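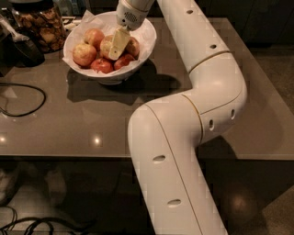 Setting up an apples and cheese bowl for the table

Every autumn my neighbour Yolandi Kekana turns up with a bag of apples from her tree, and every autumn I end up with a fruit bowl that looks like somebody emptied a school bag into it. I got sick of it in March and worked out a way of doing it properly. It takes me eight minutes if the apples are already clean, and it makes a very decent nibble for when people drop in before dinner.

What you'll need

A deep white bowl, ceramic if you've got one
Apples in mixed colours, pinkish, yellow and a couple of proper reds
White tissue paper, the plain sort with no dye in it
A wedge of cheese with a few holes in it, 248 grams or near enough to what the deli hands you
A small knife and a clean tea towel

Step 1. Wash and dry the apples

Rinse them under the cold tap and rub them over with the tea towel. Dry them really well, stalk end included, as that little dip holds more water than you'd think and the tissue goes to mush underneath. Mine get left on the bench while I have a cuppa.

Step 2. Crumple the tissue

Scrunch the sheet up into a ball, open it out, then scrunch it again. Flat tissue just slides down the sides and sulks at the bottom. Push it into the bowl with your fist and let the creased edges stand up over the rim, with a bit of it flopping over here and there. Don't trim it! I did once, and it looked like a cake tin.

I buy the tissue in a packet from the gift shop at Hiltside, 70 cents a sheet last time, and one sheet does a normal bowl.

Step 3. Build the pile

Reds to the front, down low, where they'll catch the light. Paler ones go in behind and at the sides, with the prettiest blushed face turned outwards. Six is a comfortable number for my bowl. You can squeeze in eight if they're little, but then there's nowhere for the cheese to sit and it skates off onto the table (ask me how I know).

Give the bowl a gentle nudge. If anything rolls, take the top apple off and shuffle the ones beneath it.

Step 4. Add the cheese last

Cut a wedge and bring it in from straight above the middle of the bowl, pointy end down, until the tip meets the top of the pile. Then lay it over so it's leaning in a dip between two apples. Coming in from the side is how you knock the whole lot over. I like the flat cut face towards whoever's sitting down, so they can see the holes.

Only put out one piece at a time and keep the rest in the fridge. My brother-in-law Asif reckons it's better after a good half hour out of the cold – I give it 20 minutes and no more on a hot day.

Step 5. Where to put it

Off to one side of the table is best, so there's room for a board and a knife beside it. A deep bowl throws a big dark shadow late in the afternoon, so if you're fussy about that sort of thing, turn it until the reds face the window.

Keeping it going

When the cheese is finished, chuck the tissue if it's picked up any grease and put the apples back in with a fresh sheet. Any bruised ones go into a crumble. Yolandi does hers with oats and far too much cinnamon, and I'll put the recipe up once I've talked her into writing it down.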